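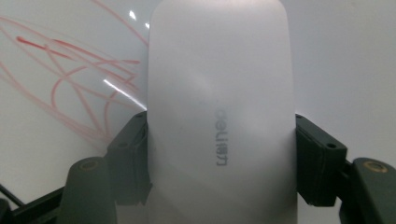
Is it always that slow, somebody at the Furthorpe open day wanted to know, before I had got through my own name. So I now open with speed. Say it before they do.

**Slide 1: Speed (don't apologise)**

- Yes, it's slow. A person picks up a computer mouse without thinking. We have had months of meetings on the subject.
- Pause for the laugh. If there isn't one, move on to slide 2 at a normal walking pace.

**Slide 2: What visitors came to see**

- The invitation promised "the future of handling". Most people had come for the sausage rolls, and the queue reflected this.
- Demo bench: small office gear. Mice, staplers, a tape dispenser with opinions about being lifted.
- Explain grip from both sides. A mouse is curved nearly everywhere you'd like it to be flat, so where the fingers land matters more than how hard they squeeze.
- Ask the front row to pick up their phones using two fingers and no palm. Wait. Somebody will drop one. Have sympathy ready.

**Slide 3: Where the examples come from**

- People do the task by hand with the gripper, again and again, and the recordings go to Droluson for training.
- We had roughly 2000 recordings by the end of March. Don't say "big data" here. The Zavstead people will be in the room and they have met big data.
- Visitors got to try it themselves. Kids were better at it than engineers. Adults grip as if the thing owes them money.

**Slide 4: The Qudah session**

- Qudah ran the afternoon demo, 36 visitors in a room with decent chairs for half that.
- Best question of the day: what does it do when it misses? Answer: it closes on air with complete confidence, then carries on.
- Second best: will it take my job? I asked what the job was. Parking enforcement. I said we'd look into it.

**Slide 5: If you're hosting one**

- Keep each demo under 5 minutes, including the bit where you restart it.
- Label the staff-only door on the visitors' side. We'd labelled the other one.
- Put the catering at the far end of the hall, past the robots.

Leave slide 5 up during questions. The clicker sticks, so press once and wait.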